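Hallidach to get weekly food waste collection from May

January 30, 2020

Households in Hallidach will have their food waste collected every week from May, after councillors agreed to extend a trial that has been running on the Thomas estate.

The scheme will cover 1,808 homes in the village and the streets on the Trallport side of the river. Each household will be given a small kitchen caddy and a larger lidded bin to put out at the kerb. Collections will be made on the same morning as recycling, and general rubbish will continue to be picked up every two weeks.

The trial began last year with 812 homes. According to a report put before councillors, 74 per cent of those homes used the service regularly, and 89 per cent of people who replied to a survey wanted it to carry on. The main complaints were about missed collections in the first month and bins being left in the wrong place after emptying.

Food waste from the area will be taken to the Nilari plant outside Trallport, where it is broken down in sealed tanks. The gas produced is used to make electricity, and what remains is spread on farmland. Waste from Hallidach currently goes to landfill with the rest of the general rubbish, apart from the homes in the trial.

Residents will be able to put in cooked and uncooked food, including meat, fish, bones, bread, tea bags, coffee grounds and vegetable peelings. Food that has gone past its date can also go in, but it must be taken out of its packet first. Liquids such as milk and cooking oil will not be accepted.

The report said packaging was the most common problem during the trial. Crews found salad bags, bread wrappers and plastic trays mixed in with the food, and several loads had to be sorted again before they could be processed. Bins with a lot of packaging in them were left with a tag explaining what had gone wrong.

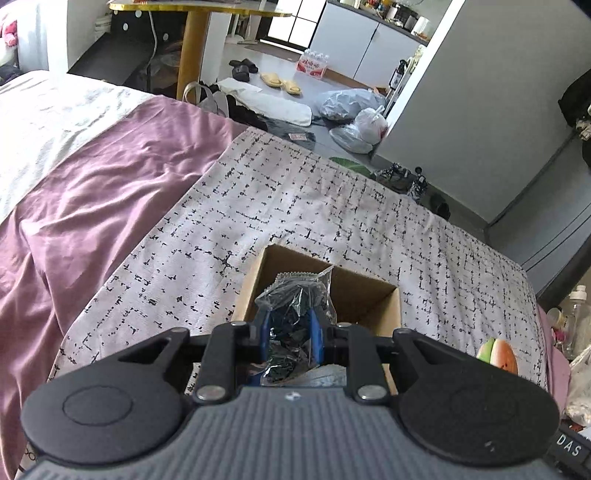
Caddies will be handed out with a first roll of liners. After that, households can line the caddy with newspaper, use any compostable liner, or leave it unlined and rinse it out. Extra liners will be on sale at the library and the council office in Trallport. Councillors turned down a suggestion that free liners should be supplied all year round, on the grounds of cost.

Flats have been harder to include. Blocks with a shared bin store will be given larger bins on wheels, and residents will carry their caddies down to them. Flats above the shops on the main street have no bin store, and the council has not yet decided how they will be served. They are not part of the 1,808 homes in the first stage.

Some councillors questioned whether the lanes north of the village were wide enough for another vehicle. They were told that the lorries to be used are smaller than the ones that collect general rubbish, and that the same type had been used on the Thomas estate without difficulty. Farms and houses at the far end of the lanes will be asked to bring their bins to an agreed point.

A request to move general rubbish collections to every three weeks was withdrawn before the vote. It may come back next year, once the council has a full set of figures on how much waste is being put out. The report said that general rubbish from the trial homes had fallen in weight, but that a longer period was needed to see whether the drop would last through the summer and over Christmas.

Parents at the primary school had asked whether its kitchen could be included. The school has its own contract for waste, and this will stay in place until it comes up for renewal.

Letters will go out to every household in the scheme with a collection calendar and a list of what can and cannot be put in. The caddies will be delivered in the two weeks before the first collection. Anyone who already composts at home can carry on doing so and use the new bin for cooked food and bones, or can ask not to be given one.

Homes taking part in the trial will keep the bins they have. Their collections will go on as usual until the new rounds start, when the day may change for some streets. Replacements for lost or broken caddies will be free for the first year.

Two drop-in sessions will be held at Hallidach village hall before the start of the scheme. The times will be put up on the noticeboard outside the library.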